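オーバーイヤー型ヘッドホンの手入れとイヤーパッド交換

耳を覆うタイプのヘッドホンは、本体より先にイヤーパッドが傷みます。表面の合成皮革が細かくひび割れ、黒いかすが耳や襟に付くようになったら交換の時期です。

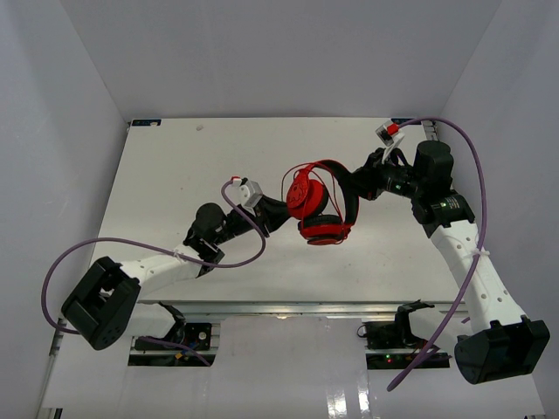

パッドの交換に特別な道具はほとんど要りません。慣れれば左右合わせて30分で終わりますが、初めての場合は途中で手を止められるように、時間に余裕のある日に始めてください。このページでは、普段の拭き方、パッドの外し方と付け方、ヘッドバンドとケーブルの点検、保管のしかたを順に書きます。手順は手元で使っている Candel の有線モデルと Yen の無線モデルで確かめたものです。ほかの機種でも考え方は同じですが、パッドの固定方法だけは必ず先に調べてください。

用意するもの

・マイクロファイバーの布 2枚(湿らせる用と乾拭き用)
・綿棒
・毛先の柔らかいブラシ(使い古しの化粧筆でよい)
・中性洗剤を少量
・先の薄いプラスチックのへら(ギターのピックで代用できる)
・交換用イヤーパッド
・両面テープ(接着式の機種のみ)
・作業中の写真を撮るためのスマートフォン

金属のマイナスドライバーでこじるのはやめたほうがいいです。ハウジングの縁に傷が付き、その傷からパッドの裏地が破れることがあります。アルコールの入ったウェットティッシュも合成皮革には使いません。一度で目に見えて傷むわけではないものの、くり返すと表面が硬くなって割れやすくなります。

普段の拭き方

使ったあと、乾いた布でパッドとヘッドバンドの内側を軽く拭きます。汗と皮脂がいちばん付くのは、パッドの下側、あごに近いあたりです。夏場や運動のあとは、水で湿らせて固く絞った布で拭き、続けて乾いた布で水気を取ります。

汚れが落ちにくいときは、洗面器の水に中性洗剤をほんの数滴落とし、布を浸して固く絞ります。指で押しても水が出てこないくらいまで絞ってください。拭いたら、真水で絞った布でもう一度拭いて洗剤を残さないようにします。縫い目に白っぽい粉が残る場合は、洗剤が乾いたものであることが多いです。

布地やベロア調のパッドは拭くより先にブラシをかけます。毛の流れに沿って一方向に動かし、浮いたほこりは粘着テープを軽く当てて取ります。強く押し付けると粘着剤が移るので、テープの端を持って表面に触れさせる程度にします。外して水洗いできるかどうかは製品ごとに違います。説明書に記載がなければ洗わないでください。中のスポンジが乾ききらず、においの原因になります。

スピーカー部分を覆っている薄い布やメッシュには、水分を近づけません。ほこりが見えるときは、ヘッドホンを下に向けて持ち、ブラシで軽く払い落とします。エアダスターは風が強すぎて振動板を傷めるおそれがあります。掃除機も同じ理由で使いません。

交換用パッドの選び方

まず機種名を確認します。ヘッドバンドの内側かハウジングの内側に小さく印字されていることが多く、見当たらなければパッドを外した裏側を見ます。メーカーの純正品が買えるなら、それがいちばん手間がかかりません。

純正品が終了している場合は互換品を探すことになります。見るのは次の点です。

外形の大きさと形
円形か楕円形か。楕円の場合は縦と横の両方を測ります。測るのはパッドの布の外周よりも、パッドがはまっている台座のほうです。布は伸びるので、そちらに合わせると緩いものを選びがちです。

厚み
厚いパッドに替えると、耳とスピーカーの距離が離れて低音が減ったように聞こえます。薄いパッドでは耳がメッシュに当たって痛くなることがあります。古いパッドはつぶれているため、今の厚みをそのまま信用せず、購入時の仕様を調べてください。

固定方法
はめ込み式、溝に縁を入れる方式、回して外す方式、接着式があります。説明は次の項に書きます。

素材
合成皮革は遮音がよく、蒸れやすい。ベロア調は肌当たりがよく、音が少し外に漏れます。本革は長持ちしますが高価で、革用の手入れが必要です。図書館や電車で使うなら合成皮革、家で長時間使うなら布系が無難です。

私が使っている互換品は Sikell の楕円形のものです。縁の布がやや硬く、最初の取り付けには手こずりますが、一度入れば緩みません。品番の末尾が199と211のものがあり、外形は同じで厚みが違います。最初に買った211は厚いほうで、眼鏡のつるが押されて合いませんでした。眼鏡をかける人は薄い199から試すのがよいと思います。

パッドの外し方

作業の前に、有線ならプレーヤーから抜き、無線なら電源を切ります。無線機種はパッドの内側にセンサーや通気穴があることもあるので、外す前と外した直後に写真を撮っておきます。左右の印も必ず写してください。左右で形が違う機種は思ったより多いです。

溝に縁を入れる方式
いちばん多い方式です。パッドの裏に薄いスカート状の布が付いていて、それがハウジングの溝に入っています。パッドを外側に軽くつまみ、隙間ができたところから指で布を引き出します。一か所出れば、あとは縁に沿って指を滑らせるだけで抜けます。

はめ込み式
パッドに樹脂の枠が付いていて、数か所のツメで留まっています。へらをパッドとハウジングの間に差し込み、少しずつ浮かせます。ツメの位置でかちっと音がします。一か所を大きく持ち上げるとツメが折れるので、浮いたら隣へ移り、一周してから外します。古い枠を新しいパッドに付け替える製品もあります。古いパッドは作業がすべて終わるまで捨てないでください。

回して外す方式
パッド全体を手のひらで押さえ、反時計回りに少し回します。動かなければ逆も試しますが、力は入れません。固着しているときは、布の上から手を当ててしばらく温めると動くことがあります。

接着式
縁をへらで起こし、ゆっくりはがします。テープの跡が残ったら、指の腹で転がすようにしてまとめて取ります。シールはがし液は樹脂を溶かすものがあるため使いません。接着式ではパッドと一緒に中の薄い布まではがれることがあります。その場合は布を元の位置に戻し、周囲だけを細い両面テープで留めます。

外したあとの掃除

パッドを外すと、溝の中に皮脂とほこりの混ざったものが溜まっています。乾いた綿棒で一周し、残った分を固く絞った布の角で拭きます。合成皮革のかすがメッシュの上に落ちていたら、ブラシで外側に掃き出します。内側に押し込むと取れなくなります。

髪の毛が一本、メッシュの隙間に入り込んでいることがあります。特定の音でだけびりつくような雑音が出る場合、この髪の毛が振動板に触れているのが原因のこともあります。ピンセットで見えている部分だけをつまみ、まっすぐ引きます。見えない奥を探るのはやめてください。

新しいパッドの付け方

溝に縁を入れる方式は、下側から始めるとうまくいきます。まずパッドの下端のスカートを溝にかけ、親指で押さえたまま、左右に少しずつ縁を入れていきます。最後に残る上側がきつくなります。へらの平らな面で布を溝に送り込み、指で押さえながら進めてください。途中で最初にかけた部分が抜けたら、全部外してやり直したほうが早いです。

寒い部屋では布が硬くて伸びません。2月に暖房のない部屋で作業したときは、片側だけでずいぶん時間がかかりました。取り付け前にパッドを室温に置き、手で軽くもんでおくと楽になります。ドライヤーで温めるのは、接着部分がはがれるのですすめません。

はめ込み式は、ツメの位置を写真で確認してから枠を合わせ、ツメのある場所を順に押します。音がしなかった場所は浮いています。横から見て隙間が均一かどうかを確かめます。

接着式は、先にテープなしで一度置いてみて位置を決めます。剥離紙をはがしたら、上端を合わせてから下へ向かって置き、全体を手のひらで押さえます。貼ってすぐは使わず、一晩置いてください。

取り付けの向き

楕円形のパッドは、後ろ側が厚くなっているものがあります。耳の後ろのくぼみに沿わせるための形で、逆に付けると前側が浮いて低音が抜けます。パッドの裏にLとRの印があればそれに従い、なければ外したときの写真と見比べます。

縫い目は目立たないように下か後ろに来るのが普通です。縫い目が前に来ていたら、左右が入れ替わっていないか確認してください。

取り付け後の確認

装着して、音を出す前に周囲の音を聞きます。左右で聞こえ方が違うなら、片側のパッドに隙間があります。あごの下あたりを指で軽く押し、音が急に遮られるようであれば、その付近の縁が溝に入っていません。

次に聞き慣れた曲を小さめの音量で流します。ベースの音が中央から聞こえれば問題ありません。片側に寄る場合は、パッドの取り付けをもう一度見て、それでも直らなければケーブルの差し込みを確かめます。パッドを新しくした直後は、スポンジに張りがあるため側圧が強く感じられます。数日使えばなじみます。

知人の Kam-wah Mak は録音の仕事で同じ機種を何台も使っていて、交換した台には必ずハウジングの内側に鉛筆で交換した月を書いています。まねをしてみたところ、次にいつ替えるかの見当が付けやすくなりました。

ヘッドバンドの点検

パッドを替えるついでに、ヘッドバンドも見ておきます。左右のスライダーを一段ずつ伸ばし、引っかかりがないか確かめます。動きが渋いときは溝に詰まった汚れを綿棒で取ります。潤滑剤は髪に付くので使いません。

折りたたみ式では、ヒンジの付け根に細いひびが入ることがあります。光に当てて角度を変えると見つけやすくなります。ひびがあれば、折りたたむのをやめて、開いたまま使えばかなり延命できます。瞬間接着剤で固める人もいますが、可動部に流れ込むと動かなくなります。保証期間内なら修理に出してください。

側圧がきつい場合、本を何冊か積んで一晩挟んでおく方法があります。頭の幅より少し広い程度にとどめます。広げすぎると今度は緩くなり、こちらは戻す方法がありません。

ケーブルと端子

有線の場合、断線しやすいのはプラグの根元とハウジングに入る部分です。曲を流しながらその部分を軽く曲げ、音が途切れないか聞きます。途切れるならケーブルの交換です。着脱できる機種では端子の形を確認して同じものを買います。細い差し込み口に独自のロックが付いている製品もあり、太さだけを合わせても入りません。

プラグは乾いた布で拭きます。くすみが取れないときは接点用のクリーナーを綿棒に少し付けて拭き、乾くまで差さないでください。プラグの差し込み口に直接吹き付けるのは避けます。

無線の場合は充電端子のほこりを乾いたブラシで払います。長く使わないときも空のまま放置せず、半分程度まで充電してからしまいます。

保管

使わないときは、直射日光の当たらない、風通しのよい場所に置きます。車の中や窓際は合成皮革の劣化を早めます。以前 Cillville の貸しスタジオに置いていた一台は西日の当たる棚が定位置で、同じ時期に買ったもう一台より先にパッドが割れました。

スタンドやフックに掛ける場合は、ヘッドバンドの当たる面が広いものを選びます。細いフックに長期間掛けると、クッションにへこみが残ります。ケースに入れるなら、パッドの汗を乾かしてからにしてください。ケーブルは本体に巻き付けず、大きめの輪にして添えます。

予備のパッドを買い置きするときは、未開封でも劣化が進むことを考えて一組にとどめておきます。合成皮革は使わなくても空気中の水分で傷みます。乾燥剤と一緒に袋に入れ、重ねてつぶさないように平らに置きます。

うまくいかないとき

パッドがすぐ外れる
縁の一部が溝の外に出ています。いったん外し、下側からやり直します。何度やっても外れるなら、パッドのサイズが大きすぎます。

低音が弱くなった
パッドの厚みが元と違うか、隙間があります。眼鏡や髪が挟まっていないかも見てください。

耳が当たって痛い
開口部が狭いか、厚みが足りません。内側に入れる薄いスポンジの輪が売られているので、買い直す前に試せます。

新品のにおいが気になる
箱から出して日陰で数日置きます。消臭スプレーは染みになるので使いません。

片側の音が小さい
メッシュの上に布が二重に入っていないか確認します。パッド側に布が付いた製品では、本体側の布と重なることがあります。どちらを外すかはパッドの説明書に従います。

古いパッドの処分は住んでいる地域の区分によります。樹脂の枠が付いているものは、枠を外してから分けてください。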